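Ticket 500-28: arm stops short of microwave handle after shift change
Status: closed
Site: Pimness, bench 2
Opened: Tue 22 November

Reported by evening shift. The arm ran the microwave routine without faults all morning. After handover it halted on approach with a position error, 19 attempts out of 28. The log shows no joint faults. Restarting the controller changed nothing.

Checked first: clamp at the base, tight. Cable fittings at the wrist, seated. Gripper opens and closes on command.
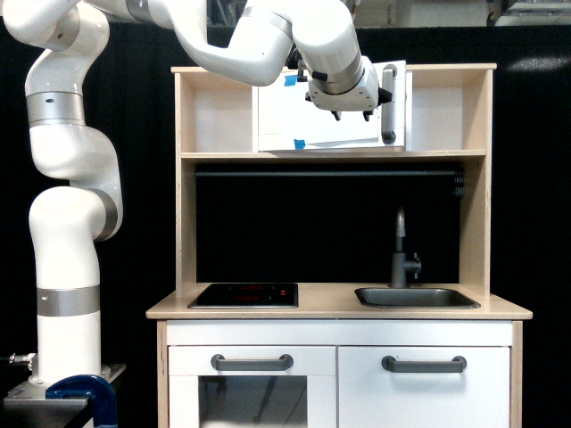 Logged by Fedir Kravets, bench support, Shevchuk

Cause: the day operator had nudged the play kitchen to reach a cable and had not rerun the reference step. Before the Varkari scheduler went in, one person set up the bench and stayed with it all day. Now the scheduler assigns benches by the hour, and the setup notes stay with whoever wrote them.

Fix: reran the reference step, reloaded the approach path. Next 28 attempts completed.

Changes to procedure:
- Reference step is now part of handover. Allow 2 minutes.
- Incoming operator signs for the bench. The scheduler entry does not count as a signature.
- Operators may pause the queue for setup. These pauses are no longer charged to their idle time.

Open item: Elix to add a handover field to the bench screen. Due in March.

Comments

benchrat: The idle time change should have come in with the scheduler. People were skipping setup to keep their numbers up.

O.K. nights: Does the signature apply if the same person has both slots?

F. Kravets: Yes, if the bench was left between slots.

Contact bench support | © Shevchuk | Back to top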